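# Inside the big green-board workstations

20/09/2022

I've had a soft spot for old desktop workstations ever since Halliday, the drafting office in Flostcombe where I had my first real job, gave me one to sit behind. It was heavy, it was loud on warm afternoons, and it ran for years without a complaint. So when people ask me why the gallery here is all computer guts and no sunsets, well, there you go! I like the insides of things, and these machines have better insides than most.

The Mivilwood page has been the popular one so far (old radios, mostly, and one very handsome adding machine), and a few of you wrote in asking for something newer. A workstation isn't new, but it's new compared to a radio. I've got 18 of these to get through before the end of September and I'm only at number 9, so I have plenty of time to get opinionated about them.

A quick word for anybody who has only ever opened a cheap family PC. The big office boxes are laid out by people who expected somebody to come back in there with a part in one hand. Colored plastic usually means "this bit moves" or "push here," and once you've learned that on one machine you can find your way around the next one pretty fast. The cheap ones are all screws and swearing.

My favorite part of any board is the neighborhood around the processor, so we'll start there. Chip in the socket, load plate swung open, memory slots down both sides, and one lonely green stick of memory way out in the last slot on the right. Look for the coin battery too!

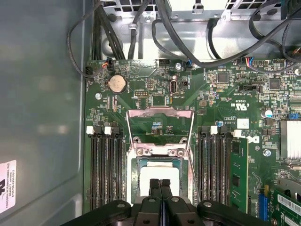 Next up, the roomier view, with the case on its side, nothing in the socket, and blue clips running all down the expansion covers.

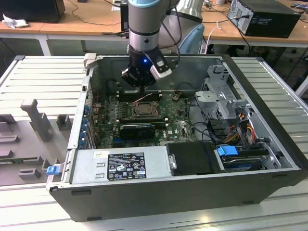 I do have a lot to say about memory, so bear with me. People write to me with a machine that won't start after a move, and my first question is always whether they've reseated the memory. Unplug it from the wall, open the latches, take the stick out, put it back in and push until the latches come up on their own. If you have to pull the latch up with your finger, it isn't in yet. I've had machines handed to me as dead, with a long sad story attached, and that was all they wanted. I've also had ones where it made no difference at all and I spent the whole evening on it, so don't hold me to anything.

Which slot you use matters as well. Boards are fussy about the order you fill them in, and every maker has its own idea. Some print the numbers right beside the slots in tiny white letters, some put a sticker inside the side panel, and some leave you to hunt down a manual. I keep a notebook. It started out neat and now it's mostly arrows.

Then there's the processor, the part that makes everybody nervous. Fair enough, it's the part I still hold my breath for. Hold it by the edges, match up the little marks in the corner, and let it sit down under its own weight. No pressing. If it rocks, pick it up and look again. The load plate always feels stiffer than you think it ought to when you close it, and there's a small creak on some of them that made me wince for years (still does, a bit). Clean off the old gray paste before you put new paste on, and use less than you want to. My first one looked like I'd iced a cupcake.

Coin batteries: just replace it. They cost next to nothing, and if the clock keeps forgetting what day it is, you've found your culprit. Write the date on the new one with a fine marker so the next person knows. I've been the next person plenty of times and I've never once found a date on there, but I live in hope.

I should say something about power supplies because I get mail about them. I take them out, I blow the dust off the outside, I put them back in. I do not open them and I'm not going to tell you how to. If one smells burnt or whines, it goes in the recycling pile and I find another. The Zandness depot has a whole shelf of them, pulled from office machines, and they'll let you have 2 for the price of a sandwich if you bring back your dead ones. Great place for drive caddies as well. Bring a box, you'll need it.

Cables are where I lose the most time, I'm afraid. The factory routes them so nicely, tucked along the walls with everything just the right length, and I never manage to get them back quite the same. I used to take a quick snapshot before unplugging anything, and then I got cocky and stopped, and then I put a fan lead on the wrong header and sat there wondering why the poor thing was roaring at me. I take the snapshot now.

As for what they're good for at this age, more than you'd guess! I've set them up for homework, for scanning family slides, for a little sewing-pattern business, and one spends its days playing music in a garage. Put a solid-state drive in before you do anything else. It's the one upgrade everybody notices. After that, more memory, and after that I'd stop spending and just enjoy the thing. A graphics card is nice if you already have one sitting in a drawer, but check that the power supply has the right plug for it before you promise anything to a teenager.

There are close to no spare screws left in my jar, by the way. I bought a bag of 200 last winter and I couldn't tell you where they went. If you're in Flostcombe and have a coffee can full of them, I'll happily swap you for a keyboard.

The adding machine and the radios are still up on the Mivilwood page, and I'll put more boards here when I've worked a bit further down the pile. Next one has a side panel that won't budge, so wish me luck with that.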